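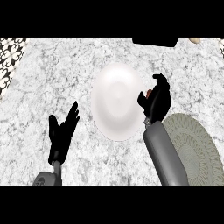 Emier Robotics Club
Minutes, May meeting

Start: 3:30 p.m.
Chair: Nathalie Bakker
Attending: 14 members

1. Last minutes
Approved with one fix. The spring budget line should read $3,290.

2. Kitchen task, simulation
The two-hand setup now loads in the kitchen model with the marble counter. The software group has logged 2,164 runs of the reach task since the last meeting. They want to finish reaching with both hands before starting on lifting. Nathalie asked that the failed runs be kept and sorted by hand, left or right, so the next group can use them.
There was a question about whether the shiny white surface makes the object harder to pick out. No one had tested it. The software group will try a dull finish and report back.

3. Wolatard entry
The written part is still missing the section on finger control. Draft goes in the shared folder before the next meeting. We can enter up to 3 clips. Members voted to send two from the kitchen task and leave the third open.

4. Lab computers
Two machines in the Goossens room are too slow for the simulator. Moved to the fall budget talk.

5. Other
Old Vurkimer kits need to be sorted and the batteries taken out. Sign-up sheet is on the cabinet.

Closed at 4:40 p.m.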